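4. Where the clean washing waits

4.1 The interval between drying and putting away

Earlier studies of household laundry have had a good deal to say about the washing and almost nothing to say about what comes next. Courtois's survey of drying habits stops at the moment the last sock leaves the line, as if the sock then walked to its drawer. Our diaries suggest otherwise. In the 16 Poltovbridge households that kept a record for us, clean washing spent far longer waiting to be put away than it had spent being washed, dried and (in two homes) ironed put together.

We call this period the interval. Oltmanns, who read an early draft, preferred "the limbo", and one of our diarists preferred a word that the journal will not print.

The diaries yielded 2187 entries, of which a fair share say only "still there". We had asked people to write down each time they moved, sorted, searched or stepped over clean washing. The last of these was added after the pilot, when Waltraud Sperling pointed out that our form had no box for what she did most often. Searching turned out to be the most common event in homes with children of school age, and it peaked in the ten minutes before anybody had to leave the house. Sorting peaked on the evening before visitors. Putting away had no peak worth the name.

4.2 Surfaces

Every household had a place where the interval was usually passed, and every household described that place as temporary. The bed in the spare room was the favourite, followed by the armchair that had once been bought for reading. Stairs were used in the taller houses, one pile to a step, in an order understood by the person who had made the piles and by no one else. The kitchen table was used only by people living alone, who ate elsewhere until the matter was settled.

The bed has a clear advantage over the chair, in that it is flat and large. Its drawback is that somebody may wish to sleep in it. Where the bed was in nightly use, washing left there by day was moved to the floor at bedtime and back to the bed in the morning, and three diarists kept this up for more than a week. Asked at interview whether it might have been less work to open the wardrobe, all three agreed that it would. One of them, Ileana Chiriac, added that she had thought of that herself, several times, while carrying it.

Spare beds present a different case. With no bedtime to force the issue, the interval stretches, and the washing starts to collect company: post, a library book, things on their way to the loft. By December the spare bed in one home had gathered enough of this for the diarist to begin a second spare bed, in the form of a camp bed put up beside it.

4.3 Containers

We had expected that owning a basket would shorten the interval, on the simple ground that a basket can be carried to the wardrobe. It did not. Households with baskets put their washing away later than households without, and the more baskets they owned the later it became. Washing in a heap is a reproach to all who pass. Once it is in a basket it looks like a task already begun, and the eye moves on. Arroyo found much the same with filing trays, though his subjects were paid to deal with theirs.

The open plastic type with a handle hole at each end (Figure 3) was owned by more of our households than any other. Wicker was admired and seldom bought. Folding baskets were bought and seldom unfolded.

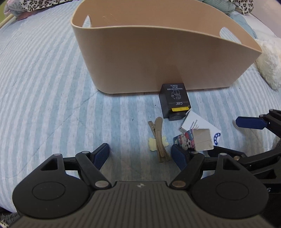
Figure 3. Beige plastic storage basket with handle cutouts, standing on a striped bed covering.

4.4 Who puts it away

The diaries disagree on this point, often within the same house. We asked each adult to give the share of putting away that they did themselves. In no home with two adults did the answers add up to 100 per cent. They came to more, and in one case to nearly double, with both parties quite sincere and seated on the same sofa at the time.

Part of the trouble lies in what counts. For some, washing is put away when it is in the right room. For others it must be in the right drawer, folded, with the drawer shut. Couples who held different views on the drawer tended to hold them strongly, and two interviews were stopped for tea. We have therefore reported the figures for each adult separately in Table 4 and have made no attempt to reconcile them – that is work for a different profession.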